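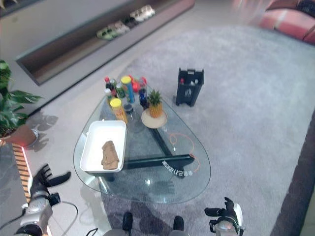

Flollance is a monitoring service for talk radio. You give it a list of stations and a list of words, it records the programs, turns them into text and sends you the bits where your words come up. I paid for it for six weeks in the lead-up to the Grirnham council election, mostly to keep up with what candidates were telling the morning hosts. I don't have an office, so most of the reading was done at home at the glass coffee table, with a tray on one side, a small pineapple on a plate on the other and a drinking glass near the plate. It suits that kind of use. The alerts are short and you can get through a morning's worth in one sitting.

The plan I took costs $30 a month and covers five stations. There is a bigger one for $995 a year which adds television and lets you share an account. I didn't try it and can't say if the television side is any good.

## Setting up

You pick stations from a list, sorted by region. Both of the Grirnham commercial stations were there. The community station wasn't, and I had to write in and ask. It was added two days later with no extra charge.

Keywords take more thought. I started with "rates", and got every mention of interest rates and heart rates going. You can tie two words together, so "rates" only counts if "council" turns up in the same minute. Once I'd done that for most of my list the alerts became useful. There's a page on this in the help section but it's hard to find, under Account for some reason.

## Accuracy

The text is fine for studio guests and poor for callers. A candidate sitting across from the host in a quiet room comes out nearly word for word, with punctuation in sensible places. Somebody ringing from a ute with the window down comes out as soup. Talkback is half callers, so you need to play the audio before you rely on anything.

Names are the weak spot. My own surname, Majimbun, was read out after I sent in a question about the pool closure, and the transcript had it as "my gym bun". The service lets you add names to a personal dictionary, and after that it got it right more often than not.

It also struggles when two people talk over each other. The worst case was the mayoral debate in the last week. Three candidates argued about the saleyards and the whole exchange was put down to the host, who had hardly opened his mouth. If I'd quoted from that without listening I would have been writing a correction.

## Clips

Each hit has a play button that starts 15 seconds before the keyword. You can move the start and end points and save the result as an audio file. This worked every time I used it. I would have liked a longer run-up, as a politician's answer often makes little sense without the question, and dragging the marker back on a phone is fiddly.

Saved clips carry the station name and the time of broadcast. Recordings are kept until the end of the following month, then deleted, so save anything you might want in February well before then. 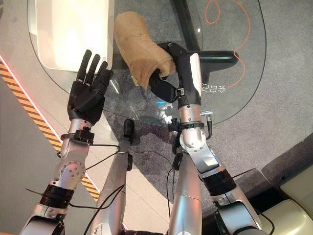
## Compared with Ora

I used Ora for the by-election before this one. Ora is cheaper and its transcripts are no worse, but it only sends a daily summary, at 6 in the evening. For anyone who needs to ring a candidate back the same morning that's too late. Ora does have the better search. You can look up a phrase over the whole archive, where Flollance makes you go station by station.

Sutanto, the other one people mention, wouldn't quote me a price without a phone call, so I left it.

## Support

I wrote to them three times. Two replies came the same day and answered what I'd asked. The third, about the debate transcript, said the speaker labels were "being looked at". They hadn't changed when my subscription ran out.

## Would I pay again

For an election, yes, on the monthly plan. Cancelling took two clicks and I wasn't billed again. Outside a campaign I don't have enough to follow on local radio to make it worth the money, and I've gone back to just listening.

Yanti Majimbun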